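# Packaged sliced bread

**Packaged bread** is bread sold in a sealed or gathered bag, usually of clear plastic, so that the buyer can judge the crust and crumb without opening it.

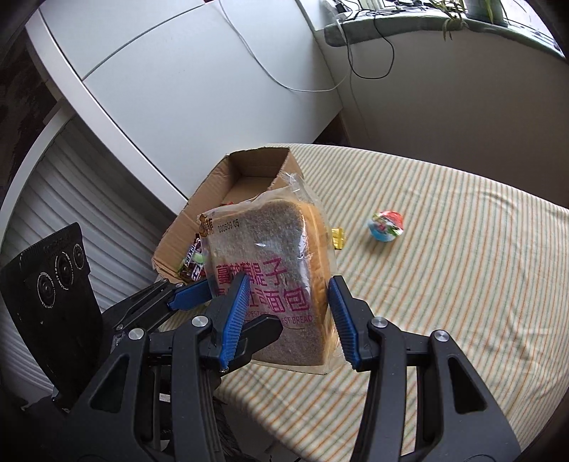 Geum-ok Sun has argued that the printed date matters less than how the bag is closed after each use, and that a loaf left open overnight goes stale well inside it.

## Types

Plain white loaves remain the most common. Dark loaves with dried fruit – the Chinese name 蔓越莓提子 indicates cranberry and raisin – are sweeter and are often eaten without a spread. Square loaves fit a toaster more easily than round ones.

## Storage

Bread keeps best at room temperature, away from sunlight. Refrigeration slows mold but speeds staling. A household guide issued in Cesulville in March advises freezing any bread not needed within a few days, with the air pressed out of the bag, and toasting slices directly from frozen for about 90 seconds.

## See also

- Fruit bread
- Bread box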